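The Rag Trade

Can a square of gray cloth and a bottle of not very much replace what's under your sink? Our writer spent a month wiping to find out.

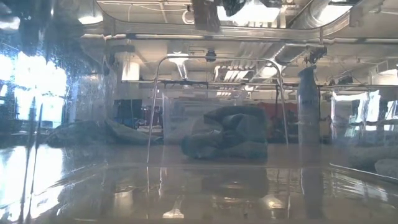
Cloths on a glossy tabletop, with a tall gray bottle at right.

I should say up front that I don't love cleaning, and that I distrust anyone who claims to. So when a friend told me, over lunch, that she had "retired" her paper towels and now did her entire house with a few folded cloths, I asked what she was selling. She was a little hurt. She wasn't selling anything. She had just bought the Prestent starter set and wanted me to know about it.

You have probably met someone like her by now. The good cloth has become a thing people have opinions on, the way they used to have opinions on knives. There are cloths for glass and cloths for steel. There are cloths you're told to fold a certain way so that you get eight clean faces out of one square, and a small, stern corner of the internet where people will correct your folding. The colors are always the colors of expensive sweaters. My friend's were a dark gray-green. The old yellow dusters our mothers used are nowhere to be seen, and I do wonder how much of this whole business comes down to that.

The claims go like this. A tightly woven synthetic cloth, used with plain water or a few drops of something mild, lifts grease and dust that a cotton rag would only push around. You use less cleaner. You stop buying paper. Your glass has no streaks. Prestent goes a step further and says on its packaging that the cloth "remembers how to be clean," a sentence I have read many times now without getting anywhere with it.

I bought the Prestent set, and I bought its main rival, Reso, which comes with less poetry. I also dug an old T-shirt out of the bag I keep meaning to take to the donation place. Then I went to see Sheila Sedgwick.

Sedgwick cleaned offices and vacation rentals in Latetholm for 21 years and now trains other people to do it, out of a low building behind the hardware store. She is brisk, and she had put aside a morning for me on the condition that I did the wiping myself. The test surface was a tabletop with a high polish, the sort that shows everything. You put a thumb on it and there you are until somebody deals with you.

"People test these things on a countertop with a pattern in it," she said. "You could wipe that with a ham sandwich and it'd look fine."

We smeared it with cooking oil. We let coffee dry on it. We put down handprints, mine mostly. Then I went over each patch with each cloth, dry first, then damp, then damp with a squirt from a bottle of her own mix, which is dish soap and water and so little soap that I thought she'd forgotten it.

Dry, the T-shirt was hopeless on oil, and both fancy cloths were better, though not by as much as I'd been led to expect. They took the oil off and left a gray bloom behind that you only saw when you bent down and looked along the table toward the window. Sedgwick made me bend down every time. Damp, the two bought cloths did pull ahead. The handprints went in one pass. The coffee took two. The T-shirt got there in the end but left lint, and then I had to wipe up the lint.

With the soap mix, all three did a decent job. I asked Sedgwick which one she'd pick if she were blindfolded, and she said she'd want to know why she was cleaning blindfolded.

So far, then, a modest win for the cloths. What the packaging skips is the second half of their lives. A cloth that grabs grease so well also hangs on to it. After a morning's work ours had gone stiff at the folds, and using one again without washing it just put a thin film of yesterday back on the table. You have to wash them, with other cloths and nothing fluffy, and without fabric softener, which coats the fibers. You can't leave them in a wad by the faucet either. I left one in a wad by the faucet for a weekend, in the name of research, and the less said about the smell the better.

Sedgwick's trainees get a talking-to about this. "They drop it in a heap and go to the next room," she said. "Then they come back and pick up the heap."

For another view I called Belmiro Moreira, who runs a commercial laundry two towns over and washes these things by the sack. He likes them well enough. He does not like the word "lifetime," which both brands have used at one point or another. By his reckoning a good cloth in a working kitchen starts to lose its grip after a few months. In a house with two tidy adults it might go for years. Most of the ones he throws out have been killed by heat.

"Somebody put it in a hot dryer with the towels," he said. "The ends of the fibers melt a little. It looks the same. It feels a bit like cardboard. Then they call me and say the cloth is no good."

I asked him about the environmental argument, which was my friend's favorite. He sighed. The cloths are plastic, more or less, and they shed when they're washed. Paper towels are made of trees and trucks. He wasn't willing to tell me which was worse and I respected him for it, since everyone else I asked was willing at once and no two agreed.

That leaves money. The Prestent starter set has 4 cloths and costs more than I'd like to see printed next to my name. Reso sells a bundle of 20 for less than that. Over the month I lived with them both, I couldn't find a job that one did and the other couldn't. The Prestent cloth is thicker and has a nicer edge. It hangs well on the oven door. A third brand, Ilie, sent me a message in August offering a cloth "for the ritual of the evening wipe-down," and I'm afraid I never wrote back.

I did look at the customer reviews. On the day I checked, the Prestent set had 1,015 of them, and I read far more than was good for me. The happy ones tend to be written in the first week. People have just wiped down a refrigerator door and feel terrific. The grumpy ones come later, and a good many mention the dryer.

There is something in that first week, I'll admit. A new tool makes you go looking for dirt. I cleaned the top of my range hood, which I had not laid eyes on since moving in. I did the light switches. I did the inside of the window over the sink, twice, once in the morning and again when the afternoon sun showed me what I'd missed. Was the cloth that good, or was I just paying attention for once? By the third week I was back to my regular habits, with a gray cloth in my hand in place of a yellow sponge.

I've kept the Reso bundle. Some have been moved down to the garage already, and one seems to belong to the dog. I use fewer paper towels than I did, though I have not retired them, and I'd like to hear from anyone with a cat who has. The T-shirt is back in the bag.

My friend called last week to ask for the verdict. I told her they worked fine, damp, if you washed them. She said that was what she'd told me at lunch.

If you're going to try it

Buy the cheap ones. Wash them before the first use, in warm water, away from towels. No softener. Hang them up to dry, flat or over a rail. Fold in half and in half again and turn to a fresh side when the one you're on starts to drag. Check glossy surfaces from a low angle, near a window. Sedgwick's mix is a drop or two of dish soap in a full bottle of water, and if you can see suds you've put in too much.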